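Komenik two-finger gripper: two months in

I paid $649 for the Komenik after getting fed up with my old Plunier, and I've been putting off this review because I kept changing my mind about it! Short version -- I like it, with some grumbling.

The fingers are the best part. They open to 112 mm, so small cartons are fine, and the rubber pads hang on to slippery mailers that the Plunier used to fling across the room. Setup took me 29 minutes with the Iltimis controller, and most of that was hunting for the right hex key.

My usual test is sorting: pull mixed stuff out of a big open carton, one piece at a time, and set it down on the table.

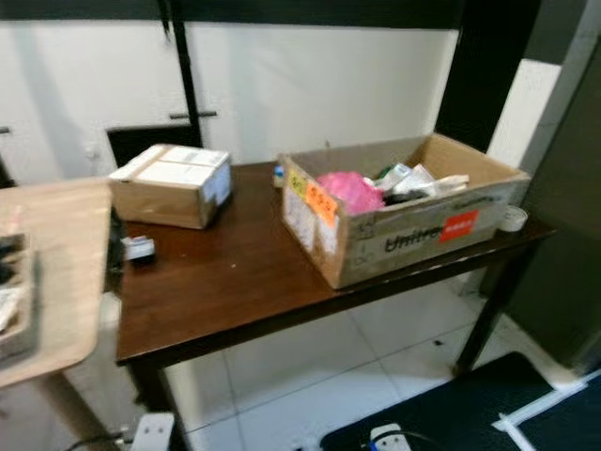
The sorting table, with the open box on the right and a sealed one on the left.

Tubes and stiff packages are easy for it. Soft, crumpled things are another story (bags especially), and I had to drop the grip force to 70 percent before it quit pinching up two things at once. Flat pouches lying against the cardboard still beat it more often than I'd like.

The cable is too short and comes out on the wrong side for my arm. I also tried a friend's Coppens, and it's quieter and much gentler, but slow -- painfully slow if you have a whole box to get through.

Four stars from me. I'd buy it again, and I'd order the extension cable the same day.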